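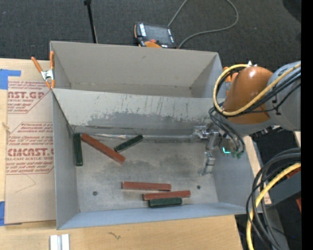

Grey metal bins on the wooden table, front one with a few blocks in it

Flutby Stacking Bin, grey metal

I've been selling these since January and they're the thing people email me about most, which still surprises me because, well, it's a bin! But it's a really good bin. Open top, flat bottom, straight sides, no fancy lid to lose behind the workbench. I use them for wooden blocks, paint tubes, screws, seed packets and (for one long winter) every charger in the house.

We make them in our Zastside workshop, where Arturo Zanetti does the folding and his daughter Lucrezia does the finishing. They come in singles or as a set of 4, and the set works out cheaper per bin. Postage is the same either way, so if you're dithering, get the set.

A few things I get asked:

The finish does scuff. Mine have been knocked about for ages and the insides look it. If you want them to stay shop-fresh, cut a bit of felt for the bottom. Orysia Yatsenko sent me her pattern for a liner and I'm happy to pass it on, just put "liner" in the subject line.

Please don't leave them outdoors. Noemi Greco tried hers as herb planters on a balcony and had rust along the seams by spring.

You can stack them, but I'd stop at two high if they're full of anything heavy.

Label holders are sold separately. The Donati clip-on ones fit nicely over the rim. The Illivent ones are a touch too narrow, so I've stopped stocking them.

Care: wipe with a damp cloth and dry straight away. No scouring pads, no dishwasher.

Returns: you've got 50 days, unused please, and keep the box if you can.

Orders of more than 50 bins (schools, mostly) go through Tanko Akpan, who'll sort you out a price and a delivery slot. Everyone else, just use the basket button.

Page updated Nov 9, 2023. Back in stock, all sizes except the small.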